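I quit paper towels in February, and I'd like to talk you into it too, even though I know how that sounds coming from a man who used to buy the eight-packs two at a time.

My neighbor Aivar Adomaitis started it. I was over at his place, knocked a full coffee across the counter, and went looking for the roll. There wasn't one! He tossed me an old rag and kept right on talking about his fence. The coffee got mopped up just fine, and I drove home feeling a little silly about the cabinet I'd given over to paper (a whole cabinet, in a kitchen that has four).

We've been sold the idea that a mess is an emergency and has to be thrown in the trash along with whatever touched it. I bought that for years. A splash of water on the floor, a dusty shelf, one grape juice ring, and off came another sheet, usually three.

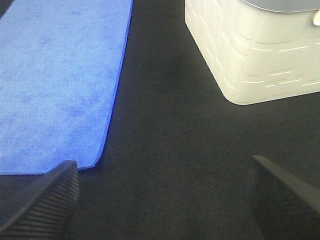

*Blue microfiber, hemmed edge.*

People tell me the laundry cancels it all out. Maybe if you ran a load for every cloth, but who does that? Mine go in with the bath towels, no fabric softener, and I haven't noticed the machine working any harder. The other complaint is germs, and fair enough, I'm not wiping up raw chicken and then doing the table with the same cloth. I keep a separate stack for the gross stuff.

My sister still thinks I'm being cheap. Well, sure! I like keeping my money, and I like having that cabinet back. It's got the big soup pot in it now, which used to live on top of the fridge and scare the cat every time I reached for it.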